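Subject: Re: [bench-list] Sorting mixed spares into trays, wiring first or boards first?
From: Movside parts room
To: bench-list

In reply to the Veltmont workshop, who wrote:

> We have taken on a stock of mixed spares from the old Dramitz
> site, mostly short wiring harnesses, small solenoids and some
> circuit boards. It all came in the same cartons. Before we
> start, does anyone have a layout that works on an ordinary
> table? And do you line your trays? We have had bare ends
> catching in the corners of ours.
>
> We have 20 cartons to get through by July and one table.

We went through much the same thing with our own spares and have more or less settled on a way of doing it.

Wiring goes in a metal tray with a sheet of white paper in the bottom. We cut the paper a little short of the rim so that it lies flat. Thin coloured leads are far easier to see on white than on bare steel, and when the sheet gets grubby we throw it out and cut another. We buy the paper in packs of 50 sheets and a pack lasts a good while.
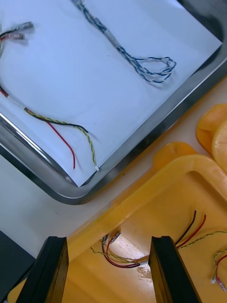
Harnesses on the lined tray. Blue and white twisted wires towards the top, yellow and green pair lower down.

Keep twisted pairs twisted. Someone here used to undo them to get them to lie straight and they were a nuisance afterwards. Leave any tape or sleeving where it is as well, even if it looks tatty, as it is often the quickest way to match a harness to its drawing. We sort by what is on the end of the lead: crimp terminals together, connectors together, bare ends last. Colour comes second. Going by colour first gave us too many small heaps, with red and black turning up in nearly all of them.

Boards and solenoids go in plastic bins, one kind to a bin. Boards should lie flat with a gap between them if there is room. The ones with tall capacitors should not be stacked at all, whatever the carton they came in suggests.

Solenoids are the slow job. The leads wrap round each other and pulling on one tightens the rest. Lift the whole bunch, put it down again loosely and take the top one off by its body. We do 10 at a time at most. Put more in the bin and you spend the morning on knots.

On the layout, we use two long white tables pushed together, with the steel tray in the centre and yellow bins on both sides, two and two. You could do the same on one table with smaller bins.

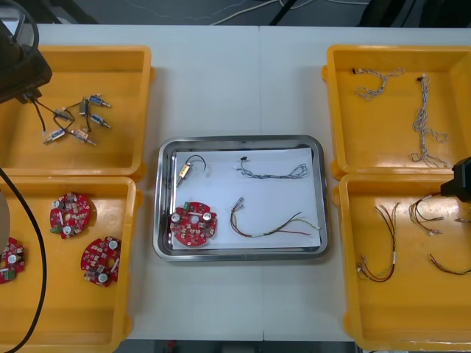
Does the tray need to be metal?
A plastic one does the job if it is flat-bottomed and has rounded corners. Ours are steel only because we already had them.

Labels: we write on masking tape and stick it on the outside of the bin. The Kälin labels we tried first left glue behind and we gave up on them. Put the carton number on the tape as well as the part name, otherwise you can't go back and check when a count is out.

If you want our sorting sheet, reply off list and I will send it. It is 2 pages and needs a few lines changing for the Dramitz part numbers.

Movside parts room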